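**House rules for clutter picking, first go. Please pull them apart!**

**mguthrie_bench**
Right, the rules draft is up and I'm really pleased with it. Short version:

1. Fill the basket nearly to the rim before every run.
2. No tidying between picks. If something rolls, it rolls.
3. Mix soft, hard and crushed things in the same load.
4. The arm comes straight down on the first pick, slow speed only.
5. Write down every drop, even the silly ones.

Rule 4 is the one I care most about. We went through 316 logged picks from April and the angled approaches were a pain to compare with each other.

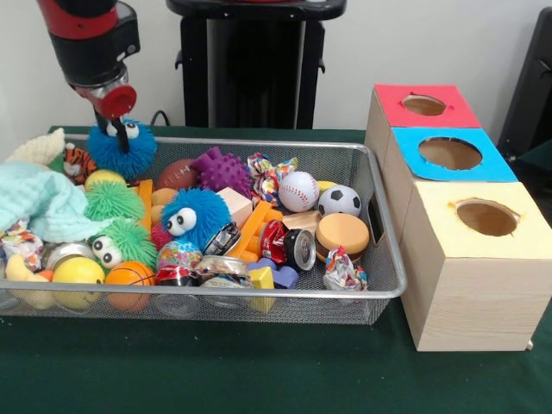 *First pick under rule 4: blue puffer ball, back left.*

The three boxes on the right have different coloured tops and different holes, and I'd love a rule for which thing goes where. Ideas very welcome!

Marion Guthrie

**tennant_a**
Lovely stuff, and rule 2 is spot on. I don't agree with 3, though. A crushed can has edges and a fuzzy ball doesn't, so you end up with one score for two quite different jobs. At Castoline we kept separate loads and the numbers were far easier to read.

**pluvix_fan**
> one score for two quite different jobs

But that's the fun of it! Real bins are a mess. Keep the mix and tag each drop as soft or hard, then Alistair gets his split anyway.

**tennant_a**
Only if people tag properly. I've seen 11 pages of drops marked "other".

**kaewmanee**
Can we talk about the yellow box? The edges of that oval hole look a bit torn. I'd add a rule 6: fresh paper top before any scored run.

**mguthrie_bench**
Ooh, good eye, yes. Rule 6 is in. I'm keeping rule 3 with the soft/hard tag, and "other" now needs a written note (sorry, everyone). Alistair, would you try 2 separate loads under the same rules so we can compare? Draft goes back up tonight.

**tennant_a**
Go on then. Still think I'm right.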